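Laundry Arm Build: Frequently Asked Questions
Umbridge Shared Workshop
Last updated 2/21/19

These are the questions we get most often from other members and from people who read the build log. If yours is missing, write to Anisa Lumenta or leave a note on the project shelf.

What is the project?

A two-armed robot that handles laundry at a front-loading washer. The jobs we are working on are opening the door, moving things between the basket and the drum, and closing the door again. It doesn't sort, measure detergent, or pick a wash program. A person does those.

Who is building it?

Four of us. Johanna Kofler does the arms and wiring, Anisa Lumenta writes the control code, Endang Mangundap prints and machines the fingers, and Irfan Rondonuwu looks after the cameras and the logs. Retno Pasaribu helped with the first base and still answers questions about it.

Is it a kit?

No. The joint motors came out of a used pair of Wultach arms that Johanna bought from a closing lab. The control board is a Cliscombe, and we replaced its power connectors after the first month. Everything from the wrist forward is ours.

Why do the fingers taper?

The first set was wide and square at the ends. It held a folded towel fine but could not get in behind the edge of the washer door. Endang drew a long finger with a narrow tip, and we have kept that shape through every version since. A wide pad gives more grip on heavy fabric, so we lose a little there. We would make the same choice again.

Where are the cameras?

There is one at the wrist and one at the head. The wrist camera is for the last part of a reach, when the arm itself blocks the view from above. It sees the two fingertips and whatever they are pointed at. With the arm low and to the left of the washer, it still gets the door glass and the near side of the basket in one view. 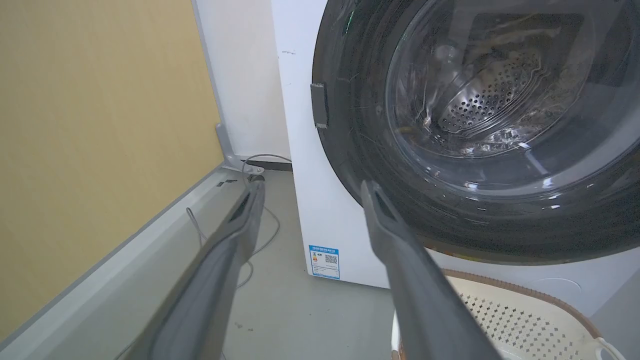 How does the robot find the door?

It looks for the dark ring against the white cabinet. That contrast is strong enough that we didn't need to put markers on the machine. Once it has the ring, it looks along the left edge for the small dark piece where the door opens and moves there slowly.

Reflections are the main problem. The glass is curved and picks up the ceiling lights, and early versions of the code sometimes took a bright streak for the edge of the door. Anisa's fix was to throw out anything inside the ring before fitting the circle.

Does the washer have to be plugged in and running?

For practice, no. We do all reaching and loading with no water connected. The robot is never to be used on a machine that is in the middle of a wash. The code has no way of knowing that on its own, so a person has to check.

What do you practice with?

Soft toys, mostly. A plush toy keeps roughly the same shape each time it is dropped, so when a grasp fails we can look at the arm and the code instead of wondering how the cloth was folded. After toys we go to hand towels, then T-shirts. Socks are still bad. The care label on a toy can also get caught between the fingertips, and we count that as a failed grasp even if the toy comes up with it.

How many tries does it take to get a fair result?

We run 200 grasps for each change to the fingers and 200 for each change to the code, and we don't mix the two. In the last finger test, 107 of the grasps were clean on the first try. That is better than the set before it and not good enough to leave alone.

What kind of basket works?

Use a low one with an open top and a rim that is a different color from the sides. The head camera finds the rim first and works inward from it. Handles at both ends are useful for the person who has to move it. Place the basket on the floor directly in front of the washer, with the long side facing the door, and leave enough room for both grippers to stay in front of it at the start of a run.

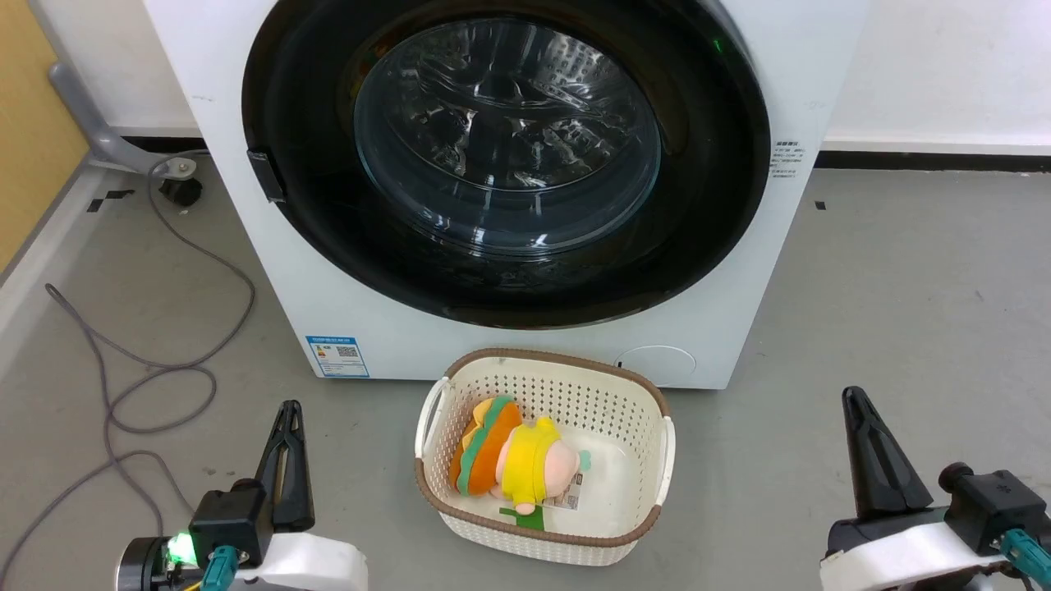 Head camera view: both grippers in front of the basket, hamburger plush inside.

What does the green light on the gripper mean?

On our build, green means the gripper board has power and is talking to the main controller. It doesn't mean the arm is safe to touch. Treat the arms as live until the main switch is off and the key is out.

Why are the cable connectors teal?

Johanna had a bag of them. The color has no meaning. If you replace one, match the pin count and check the latch, and write the change in the log.

What about cables on the floor?

Keep them off to the side, away from the path of the base. We have driven over one once and it cost us an evening. A long cable should be laid in wide loops and never pulled tight around a stand leg.

Can I move the washer or the stand?

Please ask first. The saved arm positions depend on where the washer stands. If it has been shifted, even by a little, run the door-finding routine at low speed before anything else.

How long does a session last?

The motor housings get warm with steady use, so we stop after 16 cycles and let them rest. Irfan copies the logs off during the break.

Can I use the design files?

Members can. The finger drawings and the gripper housing are on the workshop drive in the folder called Tóth, named after the old bench the project started on. The control code is there too, but the door routine is being rewritten and the copy in the folder is behind. Expect the new one in April.

Can I come and try it?

Yes, if you have done the moving-machinery induction. One person drives, one person stays at the main switch, and everyone else stands behind the base. Tie back long hair and take off lanyards.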